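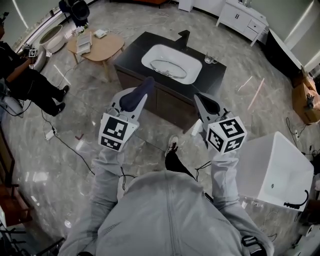
Figure 1. Glossy gray marble-patterned floor.

3. Method
Household floor cleaners were compared for residue. Condel and Bouchard were diluted 5 mL to 1000 mL of tap water – the weakest mix on either label. Each was spread on a glazed tile and left to dry overnight in the Zatidley lab. Tiles were then rinsed with 200 mL of distilled water, and the rinse was evaporated and weighed. Traian Cozma did the weighing in October. Tile 1341 was chipped and left out.

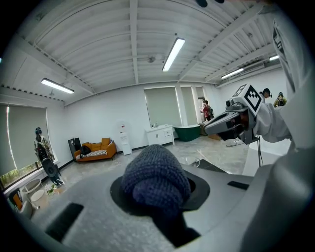 Does a stronger mix clean better?
Only up to a point. Past the label dose, the extra cleaner mostly stayed on the tile as film.

Anard arrived too late for the first run and is reported separately in section 5.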